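Let Them Fold the Laundry

Every spring somebody on the school board asks our robotics club when we are going to enter a "real" competition, and every spring I give a long answer in a short meeting. So let me give it properly, with room to breathe, because I love this subject and I think the question has the whole thing backwards!

I have coached students for long enough to have seen plenty of arena matches. They are loud and fun and I would never tell a kid not to go. But the best learning I have watched in years has been happening at a round white table with some wrinkled cloth on it. The project is called Fulent (the students named it, and they will not tell me what it means), and the goal is easy to say: get an arm to pick up a piece of cloth, move it somewhere sensible, and flatten it out. A four-year-old can do most of that. It has kept eleventh graders busy since October.

Cloth is wonderful because it won't sit still for your math. A block has corners, and once you know where it is, you know where it is. Drop a napkin 500 times and you get 500 different napkins. The students found this out in the first week, when Sundaram wrote a lovely tidy routine for grabbing a cloth by its corner and then discovered that a crumpled cloth may not be showing you a corner at all. He was annoyed for two days and then he was hooked. He started crumpling cloths at home and sketching them. His mother emailed me to ask if this was an assignment.
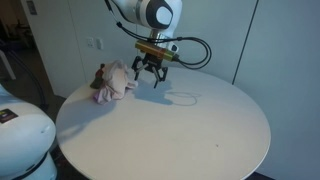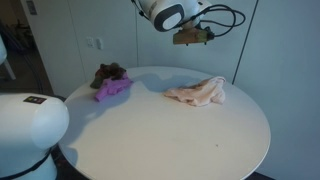 Cloth practice at the round table, with the pink cloth crumpled up in both pictures.

What gets me is how much of the work is talking. With a wheeled robot, one kid drives and the rest cheer. With cloth, they have to agree on what they mean. What counts as picked up? If the gripper pinches two layers, is that a success? Isik argued for most of an afternoon that a cloth dragged across the table should score half, and she brought a written scoring sheet the next day to prove her point — four pages, with diagrams. They adopted a version of it, and they still fight over page three.

Then there is the logbook, which I will defend to anyone. The club set out to record 1000 attempts by the end of the school year and reached 918. I was so proud of that number. They could have padded it in an easy evening with a nice flat cloth in a nice open spot, and they chose to stop where they were, and the entries are full of failures with reasons written next to them. "Grabbed air." "Shadow fooled us, I think." "Good grab, bad let go." You don't get notes like that when the only thing that matters is a buzzer.

I know the case against. Sreekumar Devadiga, who coaches the arena team across town and is a friend, tells me that deadlines and crowds teach things my table can't, and he's right about that. His students can fix a broken drivetrain in a hallway with people yelling. Mine would ask for another week. Money is a fair complaint too, and arms cost more than most kits. My reply is that two clubs can share, and that a cloth costs next to nothing. Our Stondetti grant paid $2908 for the year, and we spent less of it than I expected on anything exciting. A good part went to cables.

But if the worry is that kids need a trophy to care, I wish the board would come by after school and watch. Come when a cloth slips and five people groan together and then all start explaining at once. Come and try to predict where a fold will land — I'm wrong nearly every time, and I've been looking at these cloths as long as they have!

We start up again when classes do. Isik wants to try towels.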